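Section 4: Sorting and Clearing Your Bricks

Welcome to the part of the Rivent Brick Table guide that gets used the most! By now your table is level, the legs are tight and you've had a first build or two. Clearing up is half the pleasure of a good brick table, and a well-sorted bin makes the next build start so much faster.

What you need

The Rivent table, any finish
One open bin (the Bravavberg shallow bin is the one we pack with the starter kit, but any low, straight-sided bin works)
A soft, dry cloth
The bricks from your last session

4.1 Setting the bin

1. Put the bin toward the back of the table, on the side of your stronger hand.
2. Leave a hand's width between the bin and the table edge.
3. Check that it sits flat. A stray one-stud plate under a corner will make it rock.
4. Empty it completely before you begin. Old bricks at the bottom hide the new ones, and you'll be digging for them later.

Note: Keep the front of the table clear of containers. You want all that lovely open wood for spreading things out.

4.2 Clearing stacks

Small stacks can go into the bin just as they are. Two or three bricks pressed together pick up more easily than singles, and they're a ready-made start for a tower next time.

1. Spread the stacks out so there's a gap between them.
2. Stand up any tall ones. Stacks lying on their sides are fine to leave that way.
3. Pick up one stack at a time, holding it by the sides.
4. Bring it over the bin and lower it to the rim before letting go.
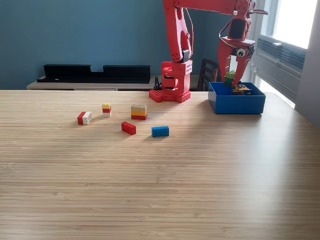
5. Carry on until the tabletop is clear, then give the wood a wipe with the cloth, following the grain.

Caution: Don't sweep bricks off the table with your arm. Corners and studs can leave fine scratches in the oiled finish, and you will be finding pieces under the couch until April.

Note: If you'd like to split the stacks before storing them, do it over the table with the Fanness brick separator. Slide the lip under the top brick and rock it gently. Fingernails are not tools!

4.3 Vehicles and other small models

Now for the fun ones. A finished model deserves a bit more care than a plain stack, especially if it took you a whole rainy afternoon.

1. Decide whether the model is staying built. If it is, find it a spot on a shelf now, before the bin fills up.
2. Lift it by the body. Arms, scoops and cabs are the first things to pop off.
3. If the model has tracks or wheels, turn them once with a finger and shake out any grit.
4. Models going into the bin go in last, on top of the plain bricks.

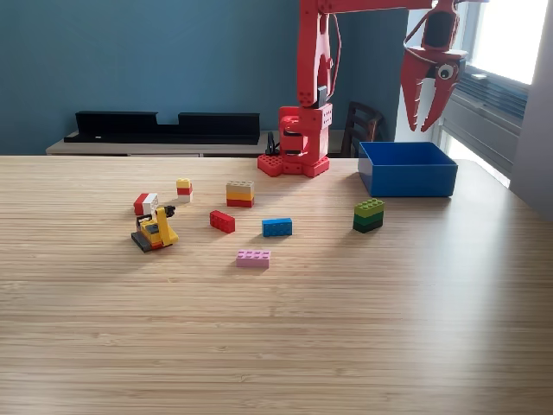 5. Press any loose joints back together before you put the model away. A lost hinge piece is a real nuisance to replace.

Tip: Younger builders love having a "parking lot" at one end of the table. Mark it out with a strip of paper and let them drive their vehicles in at the end of play. It works wonderfully, and the plain bricks get cleared in the meantime.

4.4 When the bin is full

Stop filling when the bricks reach the rim. The shallow bin takes 374 standard bricks laid loosely, fewer if you leave them in stacks. For bigger collections, the deep Backlund bin holds 600 and comes with a lid.

1. Carry the full bin with both hands, one under each short side.
2. Store it on a low shelf, away from radiators and direct sun.
3. Do not stack open bins on top of each other.

Caution: Small parts are a choking hazard. Keep filled bins out of reach of children under 3.

Section revised Tue 20 July. Continue to Section 5: Washing Your Bricks.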